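**Ticket: stock errado na loja depois da importação noturna**
Cliente: Bárány (bijutaria e acessórios)
Sistemas: Clera (gestão de stock), Rasonent (loja online)
Aberto por: Kamil Skála
Responsável: Csaba Pap
Estado: resolvido, em observação até ao fim de outubro

**Descrição inicial (Kamil Skála)**

Desde a atualização do Clera, há artigos que aparecem na loja com o stock de antes da atualização. No Clera o valor está certo. Na loja fica parado, ou aparece como esgotado quando temos peças na gaveta. Já vendemos peças que não tínhamos e tivemos de devolver o dinheiro a 3 clientes.

O ficheiro exportado tem 594 linhas, que é o número de artigos ativos. O relatório do Rasonent diz «importação concluída» sem avisos. Só reparei porque uma cliente perguntou por uma pulseira de contas que estava marcada como esgotada e eu tinha acabado de a repor.

O que já tentei:

- correr a importação à mão, de manhã e à tarde;
- limpar a cache da loja;
- desativar e voltar a ativar dois dos artigos;
- alterar o preço de um anel no Clera para ver se passava. Não passou, portanto não é só o stock.

Segue em anexo o relatório da última importação.

**09:40 — Csaba Pap**

Recebido. Vi o relatório e as contagens batem certo: linhas lidas iguais a linhas exportadas. Isto só quer dizer que o Rasonent leu o ficheiro até ao fim. O relatório curto não distingue «linha lida» de «artigo atualizado», para isso é preciso o registo detalhado, que vem desligado de origem. Liga-se em Definições > Importações > Nível de registo > Completo.

Kamil, pode ligar essa opção e correr a importação outra vez? Não altere mais nada entretanto, em particular não volte a mexer nos dois artigos que reativou. Preciso deles como estão.

**10:25 — Kamil Skála**

Ligado e corrido. O registo completo tem 51 linhas com o estado «sem correspondência». As restantes dizem «atualizado». São pulseiras, anéis e umas quantas peças de montagem, coisas muito diferentes umas das outras, e não vejo o que têm em comum. O fornecedor não é o mesmo, a categoria também não.

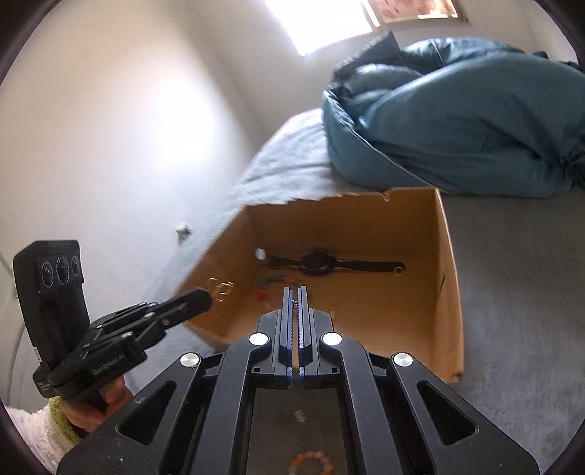 Naima Saber: já agora, confirmem se as linhas sem correspondência são as mesmas todas as noites. Na loja de Divevton tivemos um caso parecido em que a lista mudava de um dia para o outro, e aí era a ligação que caía a meio. Se a lista for sempre igual, é do conteúdo do ficheiro e não vale a pena perder tempo com a rede.

**11:05 — Csaba Pap**

Boa pergunta. Comparei o registo de agora com outro que o Kamil correu a seguir. A lista é idêntica, pela mesma ordem. Ponho a rede de parte.

Verificações feitas deste lado:

1. Codificação do ficheiro: UTF-8, sem marca no início. Correta.
2. Separador: ponto e vírgula, igual ao que está configurado no Rasonent. Correto.
3. Casas decimais: vírgula nos preços. Correto.
4. Espaços a mais no fim das referências: nenhum.
5. Referências repetidas no Clera: nenhuma.
6. Referências repetidas no ficheiro exportado: sim.

O ponto 6 não devia ser possível se o 5 está limpo. Alguma coisa altera as referências entre a base de dados do Clera e o ficheiro.

**11:50 — Csaba Pap**

Encontrado. As referências da Bárány são compostas por número, letra da coleção e número. As coleções usam letras diferentes, e todas as linhas com problema são da coleção E. No Clera está, por exemplo:

`27E03`

No ficheiro exportado sai:

`2,70E+04`

A referência está a ser lida como um número em notação científica. A coleção E é a única afetada porque as outras letras não têm significado numérico e passam como texto.

Também explica as repetições: `27E03` e `270E02` são referências diferentes, mas lidas como número dão o mesmo valor. No ficheiro ficam iguais. O Rasonent não encontra nenhum artigo com essa referência, põe a linha de lado e segue para a seguinte sem avisar.

Falta saber quem faz a conversão. O Clera guarda o campo como texto, confirmei na base de dados.

**12:10 — Gyula Szalai**

O Csaba pediu-me para ver o modelo de exportação. Até à atualização, o Clera escrevia o CSV diretamente. Agora gera primeiro uma folha de cálculo e converte-a depois para CSV. Na folha intermédia, cada coluna tem um tipo, e os modelos antigos foram migrados com todas as colunas em «Automático». É nesse passo que a referência deixa de ser texto.

Quem criou o modelo depois da atualização não tem o problema, porque a coluna da referência já nasce como «Texto».

**12:30 — Csaba Pap**

Kamil, são estes os passos para corrigir. Não leva muito tempo, mas convém fazê-lo com a importação noturna desligada.

1. No Rasonent, suspender a importação automática.
2. No Clera, abrir Exportações > Modelos e duplicar o modelo atual. Trabalhar sobre a cópia.
3. Na coluna `referencia`, mudar o tipo de «Automático» para «Texto».
4. Fazer o mesmo na coluna `codigo_barras`. Se algum código começar por zero, o zero desaparece em modo automático.
5. Guardar e exportar.
6. Abrir o ficheiro num editor de texto simples. **Não abrir na folha de cálculo**, que faz a mesma conversão ao abrir e estraga o ficheiro se for guardado.
7. Procurar `E+`. Não deve aparecer nenhum resultado.
8. Correr a importação à mão e enviar o registo completo.
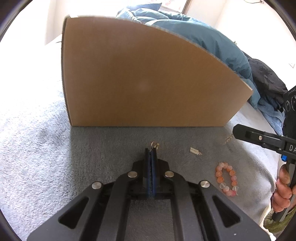
Antes do passo 8 há um cuidado a ter com os artigos que foram vendidos sem stock. Se o Clera ainda tiver encomendas anuladas por fechar, as quantidades reservadas contam como indisponíveis e a loja vai mostrar peças a menos. Feche primeiro as anulações, em Encomendas > Anuladas > Libertar reservas, e só depois importe.

**14:15 — Kamil Skála**

Feito até ao passo 7, sem nenhum `E+` no ficheiro. Libertei as reservas das anuladas. Uma dúvida: na coluna do código de barras havia mesmo artigos com o zero perdido. Tenho de os corrigir à mão na loja?

**14:25 — Csaba Pap**

Não. O código de barras é substituído em cada importação desde que a referência seja encontrada. Pode avançar.

**14:50 — Kamil Skála**

Importação corrida. 594 linhas com o estado «atualizado», zero sem correspondência. Verifiquei na loja a pulseira de que falei no início e o anel em que tinha mexido no preço. O preço de teste passou para a loja, claro, e já o repus no Clera. Os dois artigos que desativei e reativei também estão certos.

Continuo com uma diferença num fecho de mola: a loja mostra uma quantidade e na gaveta há outra. Mas no Clera está o mesmo valor que na loja, por isso deve ser contagem nossa. Trato disso cá.

**15:05 — Csaba Pap**

Sim, se o Clera e a loja coincidem, a importação fez o que devia. Pode voltar a ligar a automática. Deixe o registo em «Completo» por enquanto. Ocupa mais espaço, mas o relatório curto não teria mostrado nada disto.

O modelo antigo pode ficar guardado, desde que não esteja associado a nenhuma tarefa. Verifique em Exportações > Agendadas, porque a tarefa não muda sozinha para a cópia.

**15:20 — Kamil Skála**

Não tinha mudado, ainda apontava para o antigo. Corrigido.

**Notas internas**

- Causa: coluna `referencia` em tipo «Automático» nos modelos migrados do Clera.
- Solução: tipo «Texto» em `referencia` e `codigo_barras`, tarefa agendada associada ao modelo novo.
- Gergely Kocsis vai procurar outros clientes com modelos migrados e letra E no meio da referência. Divevton usa só algarismos, mas tem códigos de barras com zero à esquerda — incluir na verificação.
- Pedido aberto ao Rasonent para que as linhas sem correspondência apareçam também no relatório curto. Ainda sem resposta.

**Dia seguinte, 08:45 — Kamil Skála**

A importação da noite correu sem erros. Comparei o registo com o de ontem à tarde e está tudo como «atualizado». Por mim pode ficar em observação.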